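Two weeks out from the move, the letters are still in the hall closet. The retired schoolteacher who owns them has lived in the same house in Flerport since her wedding, and her mother's mail came with her.

"I've thrown out furniture without a second look," she said. "I can't do that with the letters."

There are 100 of them, nearly all written by an aunt in Sostholm who wrote home every Sunday. Most are one page. They cover the weather, the price of coal, and who had come to supper.

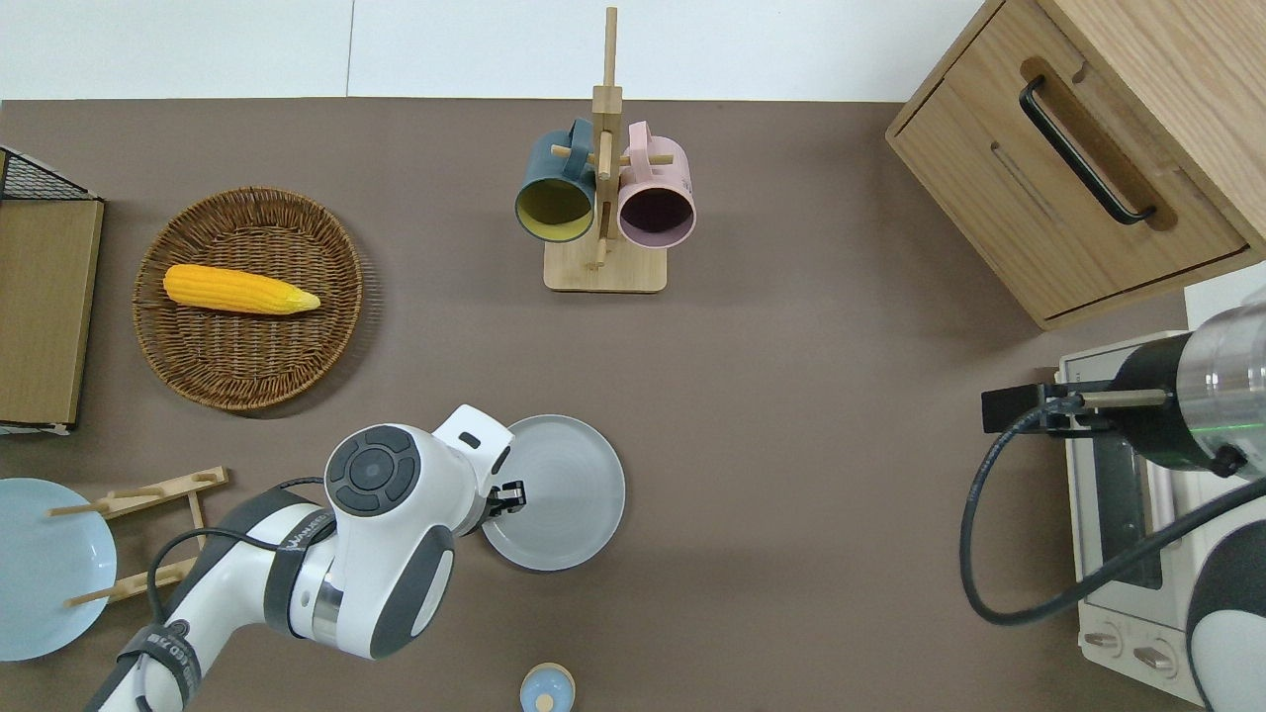 FAMILY & HOME

She started reading them in order last August, 10 at a sitting, with a pencil and a notebook.

"Her handwriting gets smaller when she's short of paper," she said. "You learn to read it. The Hedlund cousins come up in every other letter, and I still don't know how we're related."

Her two sons have asked for copies. The originals will go with her to the new apartment on Brorkitz Street, in a flat box that fits under the bed.

She has also begun writing to her granddaughter by hand. The first letter took most of an afternoon.

"I told her what I had for lunch," she said. "She wrote back and told me hers."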